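Match Diary, Osent Cricket Club
September 20, 2019

The second day of the match against Lullent resumed at the scheduled hour, the home side standing at 83 for two. The morning session was marked by a decision that the umpires were obliged to revisit and that the club considers worthy of record.

In the sixth over of the day, Dénes Csonka was given out caught behind and had left the field before the scorer signaled to the umpires. A fielder had been standing outside the permitted area at the moment of delivery. The officials conferred, called a no-ball, and asked the batsman to return. The Lullent captain accepted the ruling without protest – a courtesy noted in the umpires' report.

Mr. Csonka resumed his innings on 13 and was dismissed for 40 shortly before the interval.

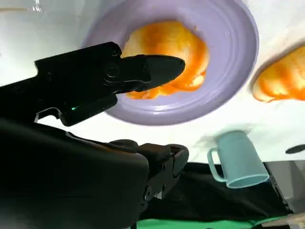
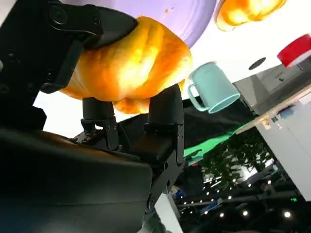
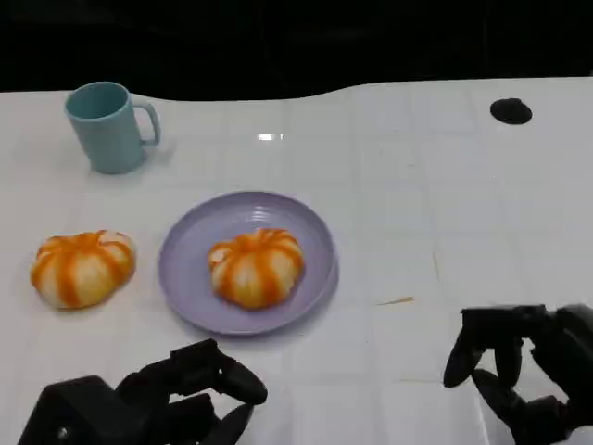 Play in the afternoon was slower. The Hutsuliak end offered uneven bounce, and both captains asked that the condition of the pitch be entered in the record. The ground staff have been instructed to inspect that end before the Castirano fixture and to report in writing.

Bad light stopped play with five wickets down. The umpires took the players off after a second reading of the meter, and no further play was possible.

Attendance for the season now stands at 3119, including both days of the present match. Members are reminded that scorebooks may be consulted in the pavilion office but may not be removed.

The question of fielding positions has been referred to the rules meeting in January. Until then, the square leg umpire will check the field at the start of each over. Play resumes tomorrow at the usual time, weather permitting.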